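Workshop > Notebooks > Two-arm build > Simulation

5 Dec 2020

Long evening in the shed and a very good one. Writing this up before bed while I still remember which numbers I changed, because last time I left it till morning and had to work half of it out again from the file dates.

First, housekeeping. The Darkasel folder is now the only one that matters. I've moved everything from November into a subfolder called old and if you need something from there, copy it out, please don't edit it in place. The arm model in Darkasel has the corrected elbow (the one in old still bends a few degrees too far, which is how we got those lovely poses that the real arm could never do). The Alska branch is my scratch copy of the controller. Feel free to read it, but it changes by the hour and it's full of swearing in the comments.

So, the coffee job! I've been wanting to get to this since we first bolted the shoulders on. For anyone who hasn't been following: pick up a pod, put it in the machine, shut the lid. It sounds like nothing at all and it's a brilliant test, because it needs a pinch grip on something small, a fairly exact drop, and then a big clumsy push on something with a hinge. Three quite different sorts of movement, and two arms which have to keep out of each other's way.

I'm doing the whole thing in simulation until the wrist parts come back from Carrillo. They've had the drawings for a while and I'm not going to hurry them, as the last lot they turned for us fitted first time. It does mean we can't try anything on the bench for now, but I've got more done this week on the computer than I did all last month with a screwdriver in my hand.

Layout is settled, I think. White table in the middle, robot standing behind it, machine on the left as you look at it from the front, pod over to the right and set back. The mug is on the drip tray from the start, so there's no mug handling in this version. I'd like that later, but one thing at a time. I also start with the lid up. Opening it is a whole other problem and I'd sooner have a working second half than a broken whole.
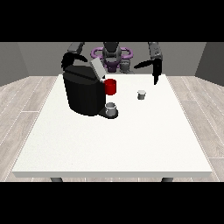 What I spent most of the evening on was the approach to the pod. The old way was to send the gripper straight to the grasp point along the shortest path, and it kept arriving slightly sideways and knocking the pod over. Now there's a waypoint 72 mm straight above the pod, and the arm has to reach that and settle before it's allowed to come down. It's slower and it looks a bit prim, like someone lowering a teacup, but the difference is huge. I'd put off doing it for ages on the grounds that it was cheating. It isn't cheating! It's what my own hand does when I'm picking up something that might roll.

Numbers for the record. I ran 2000 starts overnight with the pod position shuffled inside its patch, old approach, and got 623 clean grasps. That is dreadful, but it's an honest baseline and I'm glad to have it. A clean grasp means lifted, still upright in the fingers, and nothing else on the table touched. I've seen people count a pod that's dangling by its rim and I don't want us to do that, we'd only be fooling ourselves when it comes to the drop.

Haven't run the full batch with the new approach yet. I watched a handful go by and they were lovely, but a handful is a handful. It's set going now, same shuffles, same seed file, so we can put the two side by side. Results will go in Darkasel under runs. If the shed computer sounds like a hairdryer when you come in, that's what it's doing, so please leave it alone and don't turn it off at the wall.

Things I broke and mended:

The lid. The hinge had no friction at all, so the slightest brush sent it swinging. Put some damping in and it now behaves much more like a lid. I guessed the value by opening and closing the one in my kitchen about as scientifically as you'd expect. If anyone has a spring balance, I'd love a proper figure for it.

Finger contact. The fingertips were passing a hair's breadth into the pod before the contact caught, and then it would ping off across the room. Very funny the first time. Smaller time step sorted it, at the cost of everything taking longer. I tried making the contact softer first, and that stopped the pinging but let the pod slide down through the grip, so I put it back as it was.

Joint 4 on the pod side. It was reaching its limit on the far positions, right at the back of the patch. I've brought the patch forward a little, which feels like giving in, but the real arm would hit the same stop and we may as well find out here. Worth another look once the new wrist is on, as that gives us a bit more reach.

Log files. Run 352 filled the disk because I'd left it saving every single step with the camera views switched on. Completely my fault. It now saves every tenth step and skips the views unless you ask for them. There's a setting at the top of the file, in capitals, so that even I can find it.

One thing I'm really pleased with is the waiting rule between the arms. The lid arm holds its place near the machine until the pod arm has let go and backed off beyond a set distance, and only then does it start to push. I had written a great tangle of checks for this and then threw the lot out for one distance test and a timer. Fewer lines, fewer surprises, and I can read it without a cup of tea first. It hasn't been tried with the pod arm stuck halfway, so somebody should be mean to it before we trust it.

Next up, in whatever order people fancy:

- Compare the overnight batch with the baseline, grasps only, don't worry about the drop yet.
- Measure a real pod. I used the size from memory and I'm not confident in the rim.
- Find out if the lid push still works when the machine is turned a few degrees on the table.
- Try a heavier mug in the model and see if a knock to the machine shifts it.
- Swap the spare cable on the shoulder drive before it gives us trouble. Nothing to do with any of this, I just keep walking past it.

I've told the Flarancombe lot they can come over and have a look once there's a real arm moving, and they were keen, so that's something to aim for. They've got a good big bench and a much better compressor than ours, and I wouldn't mind swapping a few evenings with them over the winter.

Left the heater off and the back window on the latch. The key to the parts cupboard is in the blue tin again.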